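Vestarholm Releases Corrected Temperature Series for 61 Upland Stations

Homogenized daily record covers 1163 months; adjustment code published with the data

VESTARHOLM, 2019-03-21. The Vestarholm Climate Records Office today released version 2 of its surface air temperature series, covering 61 upland and coastal stations. The release replaces the version 1 files, which will stay available for comparison but will not be updated.

Version 2 contains daily maximum, minimum and mean temperature for each station. The longest station record, at Nelter, runs to 1163 months. Each daily value is supplied in raw and adjusted form, with a flag showing which corrections were applied.

The adjustments address three known sources of error: station moves, changes in the time of observation, and the replacement of liquid-in-glass thermometers with electronic sensors. The office identified 329 breakpoints across the network by comparing each station with its nearest neighbors. Breakpoints supported by a written station log are marked "documented." All others are marked "statistical" and carry a wider uncertainty range.

"Users have asked for years to see the raw and adjusted values next to each other," said Gaspard Baudry, head of data processing. "They can now take any single correction out and rerun the series without it."

Trends are reported over periods of 30 years or more. The office advises against drawing conclusions about long-term warming or cooling from shorter windows, in which one strong winter or a cluster of mild ones can change the sign of the result. The documentation includes a table of trend estimates by start year so that the effect of choosing a particular start date can be checked directly.

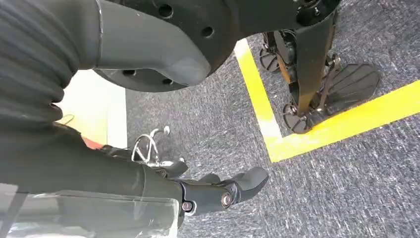
Sensor housings at the exposed sites are inspected on a fixed schedule, and the inspection notes are included in the release as plain text files. Version 2 adds a field for the condition of fasteners and cable covers, both of which have been linked to sensor tilt and water entry at the Ploko ridge station. Inspectors record every exposed bolt head, whether large and bronze-tinted at the center like the one on the side of the black robotic hand or small and silver like the one near its wrist, with separate entries for color change and seating. Ribbed fabric sleeving is entered under its own code. Readings taken while a housing was recorded as tilted are flagged but not removed.

Cristian Arango, who manages the station network, said the new field had already changed how some older readings were treated. "At Ploko we had a step in the minimum temperatures that the neighbor comparison found but could not explain. The inspection notes gave us a date for it, and we moved it from statistical to documented."

The adjustment software, named Chu, is released with the data. It runs from the command line and reproduces all published files from the raw input. A technical note describes the neighbor selection method, the treatment of missing days and the uncertainty calculation.

Known limitations are listed in the note. Snow cover on the ground is not corrected for, and four stations have gaps longer than a year. Values inside those gaps are left blank.

The next scheduled update is in May and will add the winter observations from the coastal stations. Corrections submitted by users before then will be reviewed for inclusion.

Data, software and documentation are available on request from the Vestarholm Climate Records Office, Data Services Desk.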